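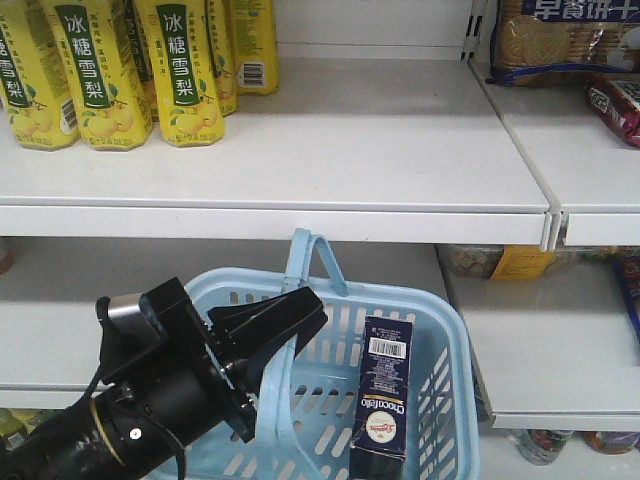 For my digital illustration class this fall I designed a set of shelf signs and a repeat pattern for Ekadis, the little corner grocery two blocks from my apartment, and this report is the long version of what I mumbled through at the critique. The assignment was to take a real business and make it a small visual system using vector tools only, so no photos and no painting in Photoshop and then auto-tracing it (I asked). I started from the plainest thing in a store I could think of, a plastic shopping basket, the pale sky-blue kind with rows of long slots in the sides and floor. Those slots became my pattern, and that blue became my main color, and pretty much everything after that was me trying not to ruin it!

I used Makent for all the drawing. Our lab has it on every machine, and I'd already done the two intro exercises in it, so I figured I was ahead. I was not ahead. My first version of the pattern was one rounded rectangle copied and nudged by hand until I had rows of them, and the spacing was off everywhere. It looked fine zoomed in and like a bad sweater zoomed out. Josué Pimentel, who was my partner for critiques, looked over and asked why I wasn't using the repeat tool. I didn't know there was a repeat tool. It's under the Object menu, third one down, and it would have saved me an entire evening.

Once I had that working I could play around. I tried slots that all went the same way, slots that alternated, and one version where every other row shifted over by half a slot — that's the one I kept. It's busier than the others but it doesn't make stripes when you stand back. I also made the ends fully round, because the squarer ones started to look like air vents and then I couldn't unsee it.

Color was harder than I expected. On my laptop the blue was lovely. On the lab monitors it went kind of minty, and on the lab printer it came out gray, like dishwater. I spent most of one class period with printed swatches taped to the window, changing the cyan a little at a time and writing the numbers on each one in pencil. What finally fixed it was taking the black out of the mix completely. I'd picked the color with the RGB sliders and converted it later, and the conversion had snuck some black in there. If you're taking this class next year, set your document to CMYK before you draw anything. It's in the handout. I skipped that page.

For the lettering I used Moura, a typeface with a wide, friendly lowercase and numbers that all line up nicely in a column. Prices are most of what's on a shelf sign, so I picked it for the numbers and learned to live with the capital R. The black text is set to 100 percent black and nothing else, so it stays sharp on the cheap card stock.

The finished set is 12 signs plus the pattern. The signs are for things like bread, eggs, canned soup and pet food, each with one icon made from the same rounded shapes as the slots. Bread was easy. Eggs were easy. Canned soup took forever, because a can drawn with nothing but rounded corners looks like a battery, and Josué told me so in front of everybody. I ended up adding a pull tab, and that mostly helped. The pet food sign is still my favorite (it's just a bowl, but I like the bowl).

I sent the files to Lornimex for the real printing. They wanted everything outlined and a bleed added on all sides, and my first upload bounced right back because I'd left the sign for rice with live text. The second one went through. The blue on the printed signs is a tiny bit darker than my swatch, and I think I like it better that way, although I'd never have picked it on screen.

At the critique people liked the pattern a lot and thought the icons were uneven. I agree with that. The early ones have thicker lines than the later ones, and I didn't notice until they were all pinned up side by side. Someone also said the price area was too small for a sale sticker, and I hadn't thought about sale stickers at all. I should have walked over to the store and asked what they stick on those things before I settled on a layout.

Things I'd still like to do with this: redraw the soup and rice icons with the thinner line, make a wider sign for the produce shelves, and try the slot pattern on a paper bag. I have a bag template half finished in Makent already. The pattern doesn't match up at the side seam yet, so that's where I'm starting.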